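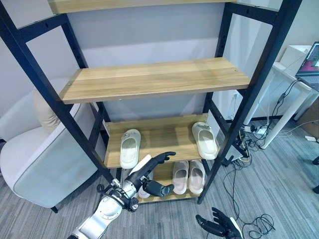

Adard Community Help - Household and Storage
Question 3173

Storing indoor slippers in a shared study room

Our residents' association provides slippers for use in a carpeted study room. They are at present divided between a black metal unit with wooden shelves and a low wooden rack under a table. Pairs are regularly separated, and the lower shelf is awkward to reach. We would be grateful for advice on a fixed arrangement, and on whether the low rack should be kept. The room is open to 20 members.

Posted September 6, 2026

Answer 1 (accepted)

We would recommend keeping both, with a clear purpose for each. The low rack should hold the pairs in daily use and the shelving unit should hold spares. Place each pair together with the toes facing the same way, and leave a hand's width between one pair and the next.
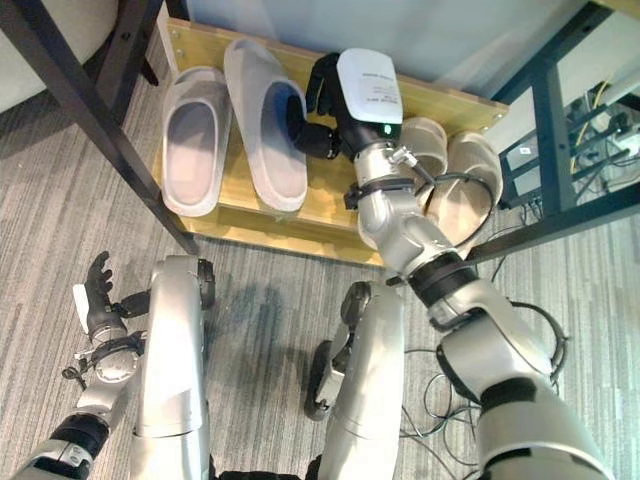 Grey and tan slippers on the low rack.

Pairs of a similar pale colour are easily confused. A small fabric label inside the strap, marked with a size, is generally sufficient. Moulded slides may be washed in lukewarm water with mild soap and should be fully dry before they are returned to a wooden surface. Wipe the boards monthly and check the screws at the same time - a loose front board will catch on straps.

With regard to the metal unit, the lowest shelf is best reserved for items that are seldom needed. Any cables on the carpet nearby should be moved to the wall side of the desk.

Answer 2

At the Drostetport reading room we allow 12 pairs and no more. Surplus pairs go into a cupboard until March. The rule has been followed without difficulty.

Answer 3

Have you considered a closed cabinet? Echeverri used to make a narrow one, although I am unable to say whether it is still sold. Please also see question 796, which concerns outdoor boots but may be of some use.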